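4.2 Demonstration at the open day

The second part of the study was done during the open day of the Kļaviņa workshop in April 2021. The open day is not a controlled experiment, and we do not compare its results directly with the laboratory results in Section 4.1. We include it since visitors ask for things that we would not choose ourselves, and this shows where the handling tool is weak.

The tool was the same two-finger gripper as before, with the Damiria controller and without any change of the finger shape. It was placed at one table near the entrance. Visitors came in groups of at most 7 persons, and each group stayed until its questions were answered. Before the first group we gave 2 short explanations, one about safety and one about the recording. Visitors who did not want their voice to be recorded could stand on the other side of the room, where the Urkov poster was shown.

For every group the operator took one object from the table, lifted it, turned it, and put it down again. After this the visitors could propose the next object. Most of them proposed soft or irregular things, and shoes were proposed more often than we expected. A shoe is difficult for a parallel grip. The sole is stiff, the collar gives way easily, and the best place to hold it depends on what must be done next. If the shoe should be put on a shelf, a grip at the heel is convenient, but then the toe hangs down and the weight pulls the shoe out of the fingers.

Figure 3 gives a heel grip on a canvas sneaker without laces. The two black fingers press on the heel tab from the left and the right, and the toe points away from the tool. The folded tongue lies in the opening between the eyelets, so a grip deeper inside the shoe would have to consider it also.

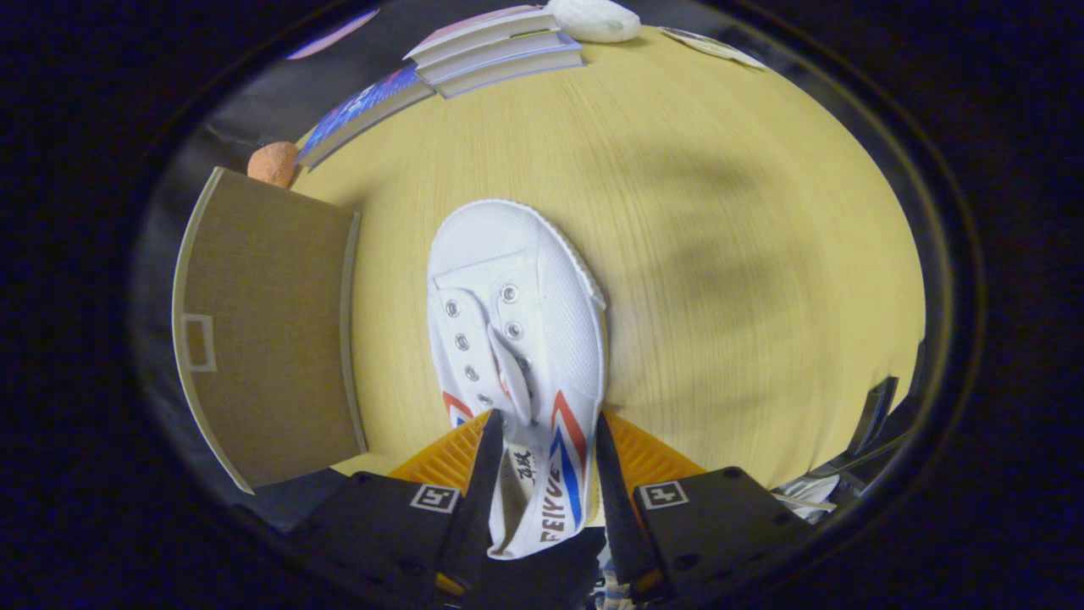

Figure 3. Heel grip on a sneaker (FEIYUE) on the demonstration table. The square markers on the two finger mounts are used for estimating the finger opening.

4.3 Processing of the recordings

The recordings were cut by hand into single grips and then labeled with the Pluvness tool. This gave 3,344 segments together with the laboratory material. We removed segments in which one of the markers was hidden for longer than 300 milliseconds, as the finger opening could not be estimated well there.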